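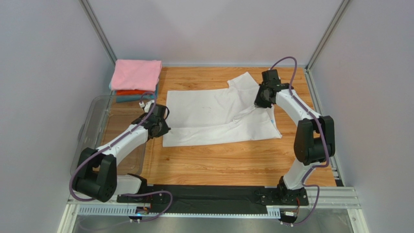

Household Linen Measurements: README

Version 2, released 28/06/2019. Maintained by the Canirel project.

Contents

This package holds dimension, weight and shrinkage records for flat household linen: sheets, pillowcases, tablecloths, hand towels and dish cloths. The older records were transcribed from the stock ledgers of the Godholm laundry, which start in 1927. The newer ones come from bench measurements made by Canirel on pieces bought secondhand or lent by the Belel collection.

Files

pieces.csv — one row per piece of linen
washes.csv — one row per piece per wash cycle
ledger.csv — transcribed ledger lines, original spelling kept
units.txt — conversion factors used for the ledger data

All files are UTF-8 with comma separators and a header row. Decimal points are periods. Empty fields mean "not recorded" and should never be read as zero.

Fields in pieces.csv

piece_id: Integer, unique. Numbers are not reused when a piece is withdrawn.
type: One of sheet, pillowcase, tablecloth, towel, dishcloth, other.
fiber: One of cotton, linen, union, unknown. "Union" means a linen and cotton mix. Blends with synthetic fiber were left out of this release.
length_mm, width_mm: Taken along the warp and the weft. If the warp direction could not be found, the longer side is entered as length and warp_known is set to 0.
hem_mm: Mean depth of the hem on the two short sides.
mass_g: Conditioned mass, to the nearest gram.
source: belel, godholm or purchase.

Fields in washes.csv

piece_id: Matches pieces.csv.
cycle: Starts at 1. Cycle 0 is the unwashed or as-received state and is stored only in pieces.csv.
temp_c: Set temperature of the machine. The drum temperature was not logged.
dry_method: line, flat or tumble.
length_mm, width_mm: As above, after drying and conditioning.

Measurement procedure

Pieces were conditioned overnight in the bench room, then laid flat and smoothed by hand from the center outward without stretching. Length and width were each taken at three positions with a steel rule, and the mean was stored. Creases that did not smooth out were left in place and flagged in the crease column. Ironing before measurement was dropped after version 1, where it added a variable amount of stretch along the weft, mostly in the larger tablecloths.

A piece was retired after 10 wash cycles, or earlier if a hem failed. Early retirement is marked with hem_fail = 1 on the last row for that piece.

Ledger data

The Godholm ledgers give sizes in inches, usually to the half inch, and weights per dozen. We divided the weights by 12 and made no correction for mixed lots. A total of 47 ledger lines could not be read with confidence. They are kept in ledger.csv with legible = 0 and are excluded from every summary table.

The word "glass" in the ledgers refers to glass cloths and is coded as dishcloth. "Seconds" are coded by type, with grade = 2.

Known problems

Shrinkage values for tumble-dried union pieces are noisy. The dryer was replaced in December, partway through the series, and the two machines were not compared. The dryer column separates them.

Dish cloths with a looped hanging tape were weighed with the tape on. Version 1 was inconsistent about this and should not be merged with version 2 by mass.

The fiber field relies on labels where labels exist. Unlabeled pieces were sorted by burn test and microscope — the result is good for cotton against linen, poor for unions with a low linen share.

Changes since version 1

Added the dry_method and dryer columns. Removed duplicate towel rows. Reworked unit conversion using the Dönmez tables, replacing the rounded factors. Renamed weight to mass_g.

License and citation

The CSV files may be reused with attribution. Ledger transcriptions carry the same terms. Cite as: Canirel, Household Linen Measurements, version 2.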